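Filik forum > Software > Perception and planning

Grasp planner works great on the demo set, falls over on a patterned cloth

kragh_stan
We moved to the Dirkum planner in August. Vendor number is 570 grasps without a drop. I'd believe it if the background weren't plain gray in every clip. I'm feeding it handheld gripper recordings of fruit on a busy printed cloth, and the segmenter keeps labeling the red bows as strawberries. Stills from the set:

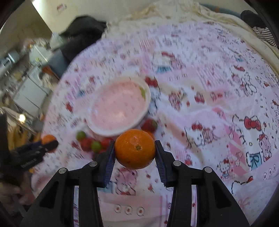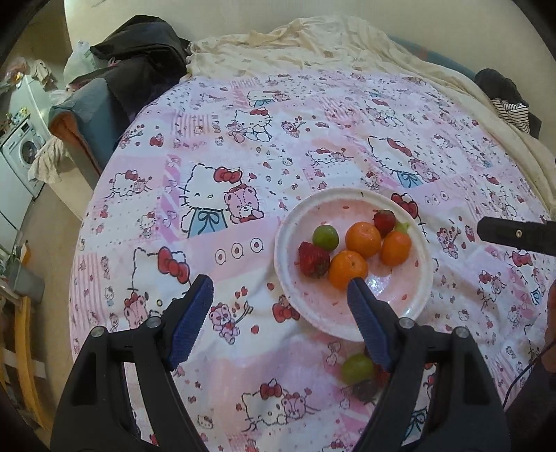
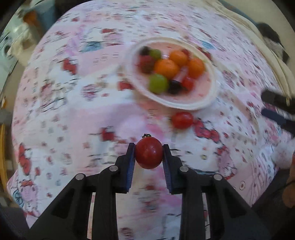 Confidence on the bow masks comes back higher than on some real fruit. Anyone else get a score out of this thing that means anything?

mtorres_ctl
Are you running the stock weights? They never saw a cloth like that. Fine-tune on 100 of your own frames and try again before blaming the planner.

kragh_stan
Did that. 1038 frames, in fact. Bow masks dropped, and now it misses half-hidden tangerines. I traded one bug for another.

Kwadwo Antwi
I'd look at depth first. A printed bow is flat and a strawberry isn't. If your pipeline throws depth away before the mask step, no amount of labeling will save you. We gate masks on height above the fitted plane in Drarance and it's 3 lines of config.

mtorres_ctl
Plane fit on soft cloth? Good luck. One wrinkle and you've got a phantom grape.

Kwadwo Antwi
Set the threshold above your wrinkle height. A grape is taller than most wrinkles.

kragh_stan
"Most" is doing a lot of work there. Also I don't have a depth sensor on these, just the one wide camera, and I don't trust monocular depth that close to the fingers.

old_ros_guy
Same complaint, different fruit. Has anybody outside Dirkum reproduced the 570? I asked for the logs and got a brochure.

mtorres_ctl
No, but I still say it's your data split. Post the config.

kragh_stan
Will do Sunday. I'm leaving the stock weights run in there too so you can see both.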